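Notebook, shirts and soft stuff. Wednesday, started a bit after 9.

Coffee first, then the lint roller. I'd left the lid off the offcuts bin over the weekend and there was fuzz on everything within reach, so the first half hour went to that and I have nothing to show for it except a clean bench and a very dirty roller. We're nearly out of refills, by the way. I wrote it on the whiteboard under the tape.

Today was meant to be folding order. I've been going back and forth on this since September and I want it settled before we write up the folding card for the Bárány samples, so that whoever picks the card up gets the same stack I get. The two candidates are the one I grew up with (face down, sides in, sleeves back, then up from the hem) and the long one, where you fold the whole shirt in half lengthwise first and only then deal with the sleeves. Long one is quicker. I like the look of the first one better. That's about as scientific as I'd got before this morning!

Did a batch of 40 by hand, half each way, all out of the Osby carton. Notes as I went:

Lengthwise first: the shoulder seams want to line up and mostly do. If the seams are twisted (and on the Osby shirts they very often are, the side seam wanders toward the front by the time it gets to the hem) then lining up the shoulders leaves the hem crooked, and you have to choose which end you're going to be happy with. I chose the shoulders. The hem gets hidden in the last fold and the collar is what people see.

Face down, sides in: slower, and it depends completely on how flat the back is before you start. If there's a ridge down the middle it stays there through every fold after that and you get a stack that leans. I re-did a few of these. When it's flat, though, it makes a really lovely square packet, and it holds when you pick it up from one corner, which the long one doesn't.

So the flattening is where the time goes. I spent more of the morning smoothing than folding. My method, for what it's worth: find the two shoulder points, pull them apart until the collar stops wrinkling, let go, THEN do the hem corners. If I do the hem first I end up chasing a bubble around the chest for ages. Sleeves last. Sleeves are their own problem and I've started just flicking them out and leaving them wherever they land until the body is done.

The tabletop. I know I complained about the marble pattern when we put it down, and I take some of that back. It's slick, so the cloth slides when you want it to slide, and the old felt top grabbed at everything. What I still don't like is that the veins look like loose threads. I have picked at the same brown fleck more times than I'd like to admit. With the white and pale yellow shirts I also lose the edge against the surface if the overhead light is on full, so I've been running it at half and that helps. Dark colors are no trouble at all, you can see every crease from across the room.

Size is the other thing. A large shirt with its sleeves out is simply bigger than the space we give it, and something ends up over the front. Once there's cloth hanging down it starts pulling the rest after it, slowly, and you come back from answering a message and the whole shirt has crept. I've put in to get a deeper top from Drosix. The quote was 2000, which made me wince, and I asked whether they'd do the same depth without the lip. No reply yet.

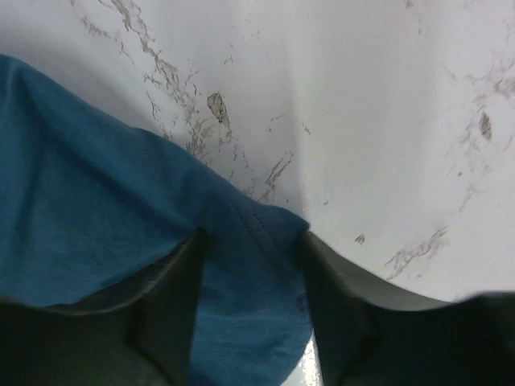
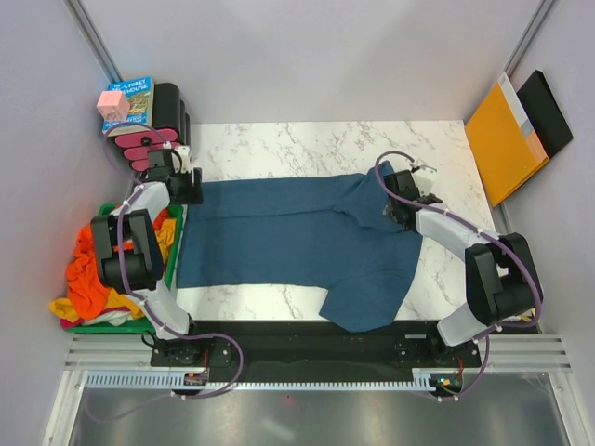 Dark teal fabric on the marble top, with the green basket still full of crumpled cloth.

Sorting the basket next, I keep putting it off. Everything has been going in there balled up and then coming out with creases that take twice as long to smooth, so from now on anything that goes back in gets shaken out and laid over the side first. I know, I know, I'm the worst offender. I'd also like to split it by fabric instead of color. Color looks nice but tells you nothing about how the thing is going to behave, and the knits and the wovens really are two different jobs. A knit will stretch to meet you. A woven sits there until you've got it exactly right.

Afternoon, after lunch: tried the Sosico spray on 3 of the shirts, the stuff that's supposed to relax creases. It does take the sharp ones out if you wait. It also leaves the cloth a little tacky while it's damp, and then it drags on the tabletop and I'm back to where I was with the felt. Might be fine if we spray and hang the night before. Not going to use it at the bench.

Where I've got to on order: sides-in for anything we want stacked, lengthwise for anything going straight in a bag. Two cards, then. I was hoping for one – but the results are different enough that I'd rather print two than have people improvise.

To do:
Lint roller refills.
Chase Drosix about the lip.
Draw the sides-in card properly, with the shoulder points marked, and stop using my hand sketch with the coffee ring on it.
Check the second Osby carton for twisted side seams before anybody folds from it.
Wash the brown towels separately. They shed.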